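Search this wiki
Go
Advanced search

Plukwood bench

Tuesday, February 19, 2019
By Dela Peña

The Plukwood bench is a two-armed tabletop robot cell built in a shared workshop in Sikinham. It consists of two jointed arms mounted on opposite sides of a table, each with a two-finger gripper and a wrist camera, and a control program named Flokley. The bench is used for light handling work, mostly with small craft objects, tableware and packaging. It was assembled by workshop members from secondhand arms and parts made on site.

Background

The workshop had owned a single arm for several years before the bench was planned. The arm was used for pick-and-place exercises and for holding parts under a drill press camera. Its main limit was that it could not steady an object and act on it at the same time. Lifting the lid off a box, for example, required a clamp, and the clamp had to be reset for every box size.

A second arm of the same type was bought in June. The first plan placed the two arms side by side along one edge of the table. This arrangement gave a large shared reach but caused frequent conflicts at the elbows, and the control program spent much of its time routing one arm out of the way of the other. The arms were then moved to face each other. The usable area became smaller, but most collisions were confined to a strip in the middle of the table where they could be handled by a simple rule.

Layout

The table stands against a wall. Each arm is bolted to its own base and not to the tabletop, so that vibration from a fast stop does not reach the objects being handled. The bases were leveled separately with steel shims. An early version used a common rail, which flexed when both arms were extended.

Color-coded collars at the wrists identify the arms: blue on the left, green on the right. The same two colors are used in the Flokley interface, in the log files and on the labels of the spare cables. Members refer to the arms by color when left and right would be ambiguous, as happens when a person stands on the far side of the table.

The work surface is covered with a foam mat. Foam was chosen after trials with bare tabletop, felt and silicone sheet. A gripper finger that comes down slightly too low presses into the foam and stops, where on a hard surface it would trip the force limit and halt the program. The mat also keeps plates from sliding when they are pushed from one side. Its drawbacks are that it marks easily and that thin flat objects tend to sink into it at the edges. It is replaced when the marks begin to confuse the object finder.

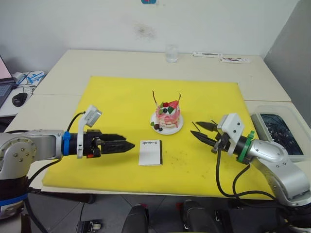
Cable routing took longer than any other part of the mechanical work. The wrist camera cables must leave enough slack for the last joint to turn through its full range, but a loop that is too long can catch on the opposite gripper. The present practice is to turn the wrist to both of its end positions by hand, set the loop at the longer of the two, and tie it at the next joint down. Cables are checked at the start of each session.

Grippers

Both grippers are parallel to the wrist axis and open to 50 mm. The fingers are swapped according to the task. Serrated fingers hold card, cloth and textured plastic well but leave marks on soft materials. Pointed fingers are used where there is little room beside the object, and for pulling or nudging small parts into place. The two arms do not need to carry the same type, and in most sessions they do not.

Grip force is set in software on a scale with no physical unit. A table of tested settings is kept at the bench. Entries for soft or layered objects were made by lowering the force until the object slipped, then raising it by one step. The method is slow – each new object takes several attempts – but it has proved more dependable than settings copied from a similar object.

Cameras

Each wrist carries a small camera on a bracket, angled so that the fingertips stay in view when the gripper is closed. The brackets went through 4 versions. The first placed the camera too close to the fingers, so that any object wider than the gripper filled the picture. The second and third were strong enough but blocked access to the finger screws. The current bracket can be removed without disturbing the gripper.

Camera position relative to the wrist is measured with a printed grid. The measurement is repeated after any bracket is removed, even when the screws go back into the same holes. An error of two millimeters at the bracket was found to produce a miss at the far side of the mat.

Control software

Flokley runs on an ordinary desktop computer. It is divided into a planner, which produces the path for each arm, and a watcher, which reads joint positions and stops both arms if either leaves its path. The watcher was written second and is now considered the more important part.

The middle strip of the table is treated as a shared zone. Only one arm may hold the zone at a time unless the task is marked as a joint task. In a joint task both arms move at reduced speed and the planner treats them as a single machine. Handing an object from one arm to the other is always a joint task. Placing two objects on the same plate may be run either way, and most members run it as two separate steps.

Every run is logged. At the last count the log held 3144 runs, of which 905 were marked as failed or stopped by hand. The most common causes in the written notes are a poor first grasp, a stale camera measurement, and an object placed on the mat outside the reach of the arm assigned to it. The log does not separate failures during setup from failures during a task, so the figures are of limited use for comparing one version of the software with another.

Safety

The bench has no enclosure. A stop button is mounted at each end of the table, and the program will not start until both have been pressed and released. Speed is limited in software at all times – the limit can be lowered from the interface but not raised. Hands are kept off the mat while the arms are powered. Long hair and lanyards are tied back or removed.

Known problems

The green arm drifts slightly downward when held at full reach. The cause is thought to be wear in the second joint. Clear plastic and glass are located poorly by the object finder, and items made of them have to be placed at known positions. Glossy surfaces give a similar problem under the overhead lights.

See also

Gripper finger patterns
Shared zone rule
Wrist camera bracket, version 4

Comments

benchrat
Is the mat open cell or closed cell? I tried packing foam on mine and the fingers tore it within a week.

tinsnip_ok
The note about measuring again after removing the bracket should be in bold. I lost a whole evening to that on a single-arm setup.

mardle
What happens to the shared zone if the arm holding it gets stopped by the watcher? Does the other one wait or does it drop out too?

benchrat
Reading the control section, the watcher stops both arms, so I'd guess the zone gets cleared on restart. Would be good to have that stated in the article though.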